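Driltance Table Service Package, version 5 – Review
Reviewed by Radwa Morsy
Mar 17, 2024

Driltance sells a table-setting and clearing package for a fixed seven-joint arm with a two-finger gripper. It covers cups, mugs, plates and bowls. Cutlery is listed as unsupported. I tested the simulation build only, so nothing below should be read as a result on real crockery.

Setup took most of a morning. The installer wants 20 GB of disk and does not check for it first. Object models load from a plain text list, and scaling errors are reported by line number, a clear improvement on version 4.

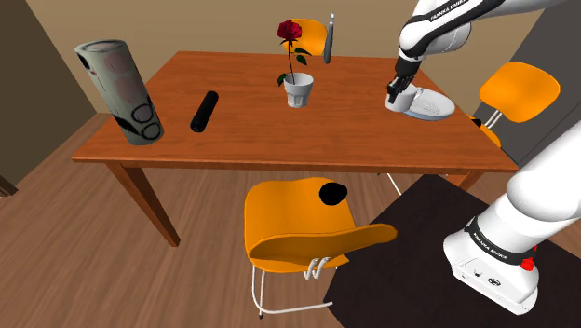 Pick-and-place on a dining table is the main task in the package, and the one most buyers will care about. I ran 200 trials of the mug routine with default settings. The planner handles the gripper approach well and is slow over the last inch. Clutter is where the older Trullby software used to give up, and the stock layout has a fair amount of it: a rose standing in a ribbed white cup near the back edge, a tilted canister, chairs on more than one side. Version 5 completed 181 trials. Of the failures, most were releases with the mug partly over the plate rim. The planner treats a plate as a flat disk, and a mug set down on the raised edge tips.

Cycle time averaged 41 seconds per mug. A person does it in two. For a café back room running all night that may be acceptable – for a family of four it is not.

Grip force is a single global value. It should be set per object. The manual gives it one sentence.

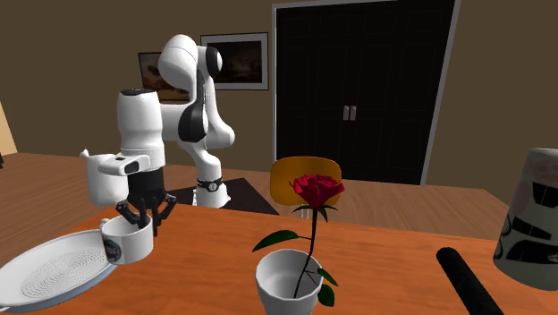 Houda Hajji commented that she gets fewer rim failures by raising the release height limit and adding a half-second pause before the fingers open. She also says the clearing routine is worse than the setting routine, and that stacked plates still defeat it.

I have not tested stacks. The pause setting is under Motion, Advanced, and defaults to zero.

License: 600 dollars per seat, one year of updates. Suitable for labs and integrators. Not ready for a kitchen.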